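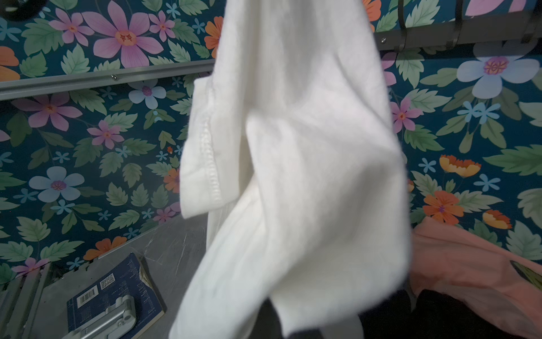
## Proposed change to Clause 8: drying of laundry inside flats (Endel House and Palacios Court)

**Kinbridge_Tenancy_Office** | posted 9/11/18

Residents are invited to comment on a proposed change to Clause 8 of the tenancy handbook. The current wording states that laundry "should not be dried in living rooms or bedrooms". The proposed wording is as follows:

> Laundry may be dried in any room fitted with a working extractor fan, provided that the door to that room is kept closed and the fan is running. Laundry must not be dried on radiators or storage heaters.

The change would apply to both buildings from April. Comments posted in this thread will be treated as formal responses. Matters concerning individual repairs should be sent to the office in the usual way.

---

**topfloor_endel**

I support the change in principle. The present clause has never been workable in the smaller flats, where the only room that is neither a living room nor a bedroom is the bathroom, and a full-size airer does not fit there with the door closed.

I would, however, ask the office to define "working". The fan in my flat turns, but it does not hold a sheet of tissue against the grille. I reported this in the spring and was told that the unit was in order.

---

**palacios_gf_left**

I must respectfully object. The ground floor flats in Palacios Court had mould treatment two years ago and the surveyor's letter gave indoor drying as the main cause. Relaxing the rule in a building with that history appears unwise. The cost of my own treatment was £316, and half of it was charged to me.

Residents have a drying yard. It should be used.

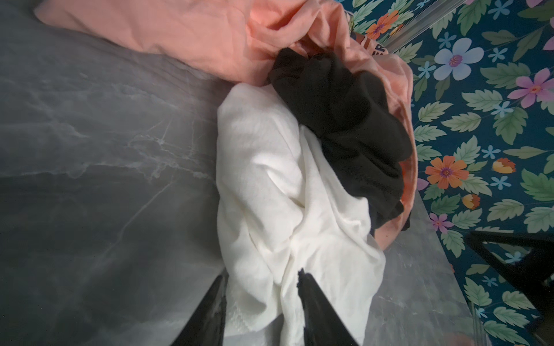
I accept that the yard is of little value between October and March, but the answer to that is to reopen the drying room in the basement. It had a heater, a dehumidifier and lines for several households, and I recall no complaints of damp while it was in use.

---

**Kinbridge_Tenancy_Office**

In reply to the points above:

- "Working" will be defined in the final text. The office is considering a simple airflow test at the yearly inspection.
- The basement drying room was closed on fire safety grounds. The door does not meet the present standard, and replacement is not in this year's budget.
- Wutent fans have been fitted in 13 flats. The remaining flats will be done in building order, starting with Palacios Court.

---

**second_stair**

The Wutent fan in my flat is a clear improvement on the old one and I have no complaint about the noise. I cannot agree with the previous resident that the rule should stay as it is. A rule which most households break every week protects no wall.

I should like to raise a related matter. Clause 11 requires paper to be hung with "breathable" paste in rooms where washing is dried. If the list of permitted rooms grows, does the paste requirement follow it? Rolls and paste cost me more than £300 and I do not wish to strip the walls.
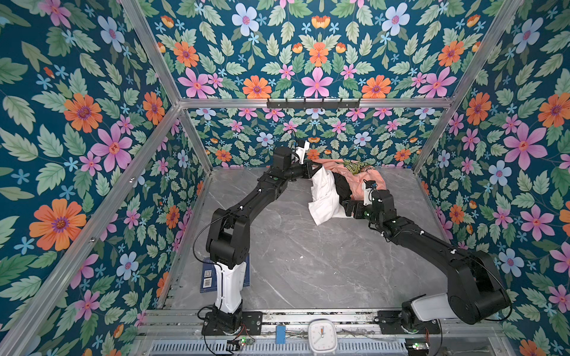
*Floral wallpaper, deep teal-blue ground.*

---

**palacios_gf_left**

The cost of paper is a private choice. The cost of mould treatment was not. My objection stands, and I ask that it be recorded as such.

---

**Kinbridge_Tenancy_Office**

The objection has been recorded.

On Clause 11, existing wallpaper will not have to be removed. The paste requirement will apply only to paper hung after the new wording takes effect, and a note to that effect will be added to the draft.

---

**topfloor_endel**

Could the airflow test be offered on request before the yearly inspection? Mine is not due until the summer.

---

**Kinbridge_Tenancy_Office**

Yes. Please write to the office with your flat number and a choice of two mornings.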